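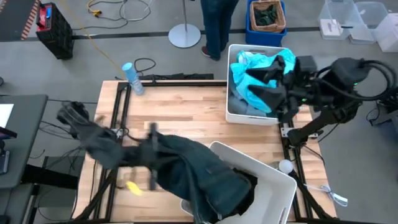

Re: [bimanual] Laundry numbers, and does the second bin matter?

Hi all,

Sorry for the slow reply, Saturday got away from me. Darragh Buckley wrote:

> Your January note says the policy got better when you cut
> the training set down. I find that hard to swallow. How many
> demos did you drop, and who picked them? Also, do both arms
> share one policy or are you running them separately?
>
> Darragh

One policy, both arms, all the joints in a single action vector. We tried splitting them and it was a mess — the left arm would be off dragging a pair of pants out of its bin while the right one sat there waiting for a cue it had never learned to look for.

On the demos: we started with 287 and threw out everything where the operator stopped for more than 2 seconds with a gripper down in a bin. Svetozár Michalík wrote a little script for it, so there was no hand picking (I'd have cheated, I know myself). My guess is the pauses were poison. From the wrist cameras, "hand in the cloth, thinking" looks just like "hand in the cloth, about to pull", and the model learned to sit there forever. With the pauses gone it mostly grabs and goes.

What I can't explain yet is heavy stuff. Thin shirts are fine. Anything thick that hangs over the rim of the bin tends to bring a neighbor along, and then the arm happily carries both. Puvia, our grasp checker, only knows closed or not closed, so it's no help at all there. I've been wondering about feeding it motor current, but the cable drag on our arms makes that signal pretty ugly.

As for the second bin, yes, it matters! We moved it by roughly 8 centimeters between runs and the right arm started missing low, scraping the wall on the way in. Randomizing the bin position in new demos is next on my list. If anyone has done that with Grondidus, please tell me how many positions you needed before it stopped memorizing them.

Darragh, I can send you the filter script if you want to try it on your towel data. It needs your gripper logs at the full rate.

Stoyanova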